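Operator FAQ – teaching sessions, shelf and basket tasks

Last tidied in August. Put together by Thaís Xavier from questions that keep landing in the Pometa inbox. Short answers. If yours isn't covered, ask in the operators' channel first, then mail.

What do I do in a session?

You wear the headset and gloves, the robot copies your arms and hands, we record the lot. One run of a task from start to finish is one demonstration. The software learns from a pile of them. You don't need to program anything and you don't need to understand the learning side.

Do I need experience?

No. Steady hands, patience. People who've driven other kit sometimes struggle more in the first week as they expect it to be quicker. You'll do a day of practice on the Trurkton simulator before anyone lets you near a live robot.

Remote control or moving the arm by hand – which one am I doing?

Depends on the task. By hand means you hold the arm and push it through the motion with the motors slack. Fine for single-arm bench jobs, wiping, opening a drawer. Anything standing up is remote control, full stop. Don't grab the arms of a standing robot, it will try to correct and so will you.

What is the basket task?

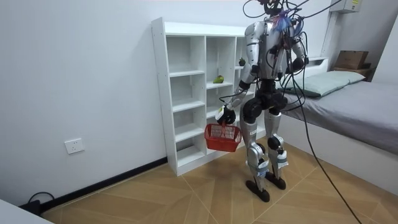 Basket task is one hand carrying, the other hand picking. Robot fetches fruit off the shelf and it goes in the basket. It's the one most new operators get put on. Set-up matters: basket goes in the carrying hand by the handle, hanging free, before you take control. Fruit goes in different cubbies each time, different heights too, so one piece might be on a middle shelf and a dark round one higher up to the right. Don't line them up neatly. The picking arm starts bent, hand near the chest, so you aren't swinging it up past the shelf edge on your first move. Start recording after that, not before.

How many demonstrations are needed?

Target for the basket task is 600 good ones. Good means no stops, no drops, no help from the floor person. A session is normally 24 attempts and then you swap out. If you get through fewer, fine. Don't rush the last few to make the number, we end up binning them.

What if I drop the fruit?

Carry on if it's landed somewhere the robot can reach without bending. If it's on the floor, say "drop" out loud, end the run, mark it as failed. Don't delete it. Failed runs are kept in their own folder and Flevier do use them.

What if I pick up the wrong thing?

Put it back if you can do it in one go, then do the right one. Mark the run as "recovered". Those are useful. If you put it down in a different cubby, also fine, just say so in the notes.

Things like plants are left on the shelf on purpose. The robot has to learn to leave them be. If you knock one, stop, mark failed, and tell the floor person which one it was.

My view is strange. Everything leans.

Yes, you're seeing from the head. Shelves look splayed and closer than they are. Takes most people an afternoon to get used to. Tips:

Move your head less than you want to. Small turns.
Look at the hand, then the fruit, then the hand again.
If you feel sick take the headset off straight away. No prizes for pushing on.
There's a latency figure in the top corner of the headset menu. If it goes over 51 ms pause and tell someone.

How do I grip small round things?

Slowly. Most drops in the first week are from closing the fingers too early.
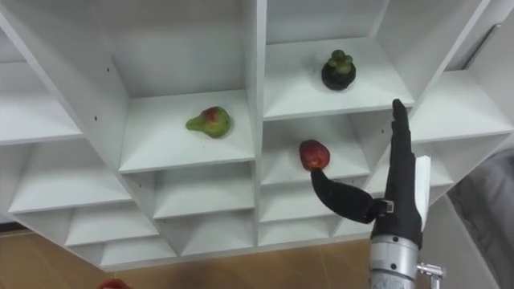 Get the hand to the right height first, then come in. Fingers straight until you're there. With fruit near the front edge of a cubby the thumb usually touches first, and it can roll the piece backwards or tip it off the front, so wait for it to settle before you close. Don't squeeze. The glove gives you a buzz when there's contact but it lags a bit, so trust your eyes. Same for pears – take the fat end, the neck slips out.

Can I use my left hand for picking?

Only if the task sheet says so. We record left and right sets seperately. Mixed sets in one folder are a pain to pull apart afterwards and it's always me doing it.

Does the robot walk in this task?

It can take small steps to shift sideways or get closer. You've got a foot pedal for that. Keep it to a step or two, then let it stand still before you reach. Reaching while it's stepping is how baskets get swung into shelves.

What about the cables?

Floor person's job to watch them, your job to listen. If they shout "cable" you freeze. Before each run they check that:

nothing is under the feet
the long one that trails by the bed is lying clear of where the robot will step
nothing has looped round the picking arm

If you're turning the robot, turn it back the same way it came. Two turns in the same direction and you'll be waiting while it all gets unwound.
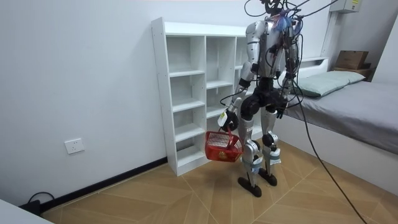
Standing, basket in hand, visible cubbies empty.

Why is the room a bedroom?

Because that's what people's homes have in them. The project is for home tasks and the Brito partners want ordinary furniture, ordinary walls, a normal amount of space. A bed close by means you've got less room to turn, same as you would at home. Please don't move the furniture to make it easier. If something's been shifted, put it back or tell us.

Who puts the fruit out?

Floor person, from the layout card. There are 8 cards, shuffled. You shouldn't see the card beforehand. If you did, ask for another one. Shelf gets cleared completly between cards so nothing's left over from the last layout.

What counts as finished?

All the fruit on the card is in the basket, picking arm back down at the side, robot still for a couple of seconds. Then stop the recording. Loads of people cut it at the last piece of fruit. Don't, the robot needs to learn the end as well.

When do I hit the stop button?

Whenever you're unsure. Operator button pauses, robot holds its pose. The red one on the floor person's belt takes the power off, and the robot has to be supported when that happens, so that one's theirs not yours. You will never be told off for pausing.

Can I chat during a run?

Not really. Audio is recorded for the call-outs ("drop", "cable", "done") and chatter makes them harder to find. Between runs, chat away.

How long are the shifts?

Two hours in the headset at most with breaks, then you swap to floor person or labelling. Morning slot starts at 9.30. Be there ten minutes early for glove calibration – if your hands are cold the calibration goes off, so warm them up first.

Do I get to see the robot do it by itself?

Yes, we run test days once a batch has been trained. Operators are welcome to watch. It'll have picked up your habits, good and bad. One of us always paused before closing the hand and now so does the robot.

Where do I send mistakes in this page?

To me. I know about the broken link to the glove sizing chart.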